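Wipe up tea before it dries. Most marks on cups, worktops and cloths are easy in the first ten minutes and a nuisance the next day, and a good part of what follows is for the ones that got left.

## Tea and coffee stains in cups

Put a teaspoon of bicarbonate of soda in the cup, add enough water to make a paste, and rub it round with a damp cloth. Leave it five minutes and rinse. For mugs that have gone properly brown, fill them with hot water and a heaped teaspoon of bicarb and leave them overnight.

Don't use a scouring pad on anything glazed. It takes the shine off, and the stain comes back faster each time.

Flasks are done the same way, but stand them in the sink first as the mixture can fizz over. Leave the lid off while it works. The rubber ring in the lid holds more smell than the flask does, so hook it out with the handle of a teaspoon and wash it separately. Akua Wumbei, who wrote in from Plidach, keeps a spare ring in the drawer and swaps them over.

## Plastic cups and tubs

Plastic scratches easily and then holds colour and grease. Wash it in hot water with a soft cloth and plenty of washing-up liquid. If it still feels greasy, wash it again with fresh water. The usual mistake is doing plastics last, in water that has already had the roasting tin in it.

For smells, pack the tub with crumpled newspaper, put the lid on and leave it for a day. Curry and garlic may need two goes. Orange staining from tomato fades if the tub is left on a sunny windowsill, though it takes a good few days in winter.

Store tubs with the lids off. Stack the tubs by size and stand the lids on edge in a loaf tin or an old letter rack. Any tub without a lid can go under the sink for pegs and string.

Cups that have stuck together will usually part if you stand the bottom one in warm water and put cold water in the top one. Give it a minute, then twist. Don't lever them with a knife.

## White worktops and tables

A matte white surface shows everything, and cream cleaners leave a film on it. For daily wiping, use warm water with a few drops of washing-up liquid, then a second cloth wrung out in plain water, then a dry one. The drying matters most. Streaks are nearly always soap that was left to dry by itself.

- Turmeric: washing-up liquid straight away, then a bicarb paste left for an hour. What remains will fade in daylight.
- Biro: a dab of surgical spirit on cotton wool. Try a hidden patch first.
- Rust rings from tins: lemon juice and salt, ten minutes, rinse well. Not on marble or other natural stone.
- Candle wax: let it go hard, lift it with the edge of an old bank card, then wipe with hot soapy water.
- Felt tip: soap and water will shift the washable sort. The other sort needs the surgical spirit.

Keep bleach for the sink. Used often on a painted or laminated table it turns the white yellow, and there's no putting that right.

## White sheets and plain curtains

Creases in a hung sheet or a plain cotton curtain come out more easily on the pole than on an ironing board. Fill a spray bottle with water, mist the cloth lightly from the top down, pull the hem straight and leave it. The weight does most of it. Deep fold lines will want an iron, and the time to do that is while the cloth is still slightly damp from the wash.

Elikem Quansah sends this one: fold sheets in three lengthways before putting them in the cupboard, and change where the folds fall each time. They crease less sharply and don't yellow along the same line.

If whites have gone grey, the machine is often to blame. Run it empty on its hottest wash with a cup of washing soda in the drum, clean the drawer, and put less in the next load. Too much powder greys cotton as surely as too little.

## Cloths and sponges

Boil cotton dishcloths once a week in an old pan kept for the purpose. Ten minutes is enough. Hang them to dry over the tap or a rail and never leave them in a ball in the sink.

Sponges don't last. Cut one corner off when it moves from dishes to worktops, and a second corner when it goes down to floors and bins. That way everyone in the house knows which is which.

Microfibre should be washed without fabric conditioner, which clogs it.

## Limescale

White vinegar does for kettles, taps and shower heads. Half fill the kettle with equal parts vinegar and water, bring it to the boil, leave it to cool and then rinse three times. For taps, soak a strip of kitchen roll in vinegar, wrap it round the base and leave it half an hour. Don't leave vinegar on plated taps for longer than that, and keep it away from stone.

Never mix vinegar with bleach, or with any cleaner that has bleach in it. Read the back of the bottle if you aren't sure.

## Drawers that stick

Rub the runners of a wooden drawer with a candle stub. If that doesn't help, take the drawer right out and look at the back of it, where something has often slipped down behind. Damp weather swells the sides, so wait for a dry spell before you plane anything. What sticks in November may run perfectly well in April.

Metal runners want a wipe with a dry cloth and one drop of light oil. Any more collects crumbs.

## Clearing down at night

Take everything off the table, wipe it and dry it, and put back only what will be wanted at breakfast. It takes three minutes if the dishes are already done. Cups go upside down on a rack overnight and into the cupboard in the morning, once the insides are dry. A cup put away damp will smell by the end of the week, plastic ones worst of all.

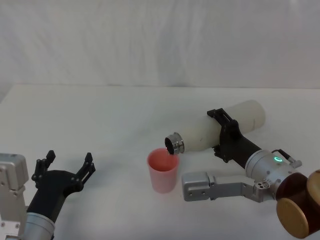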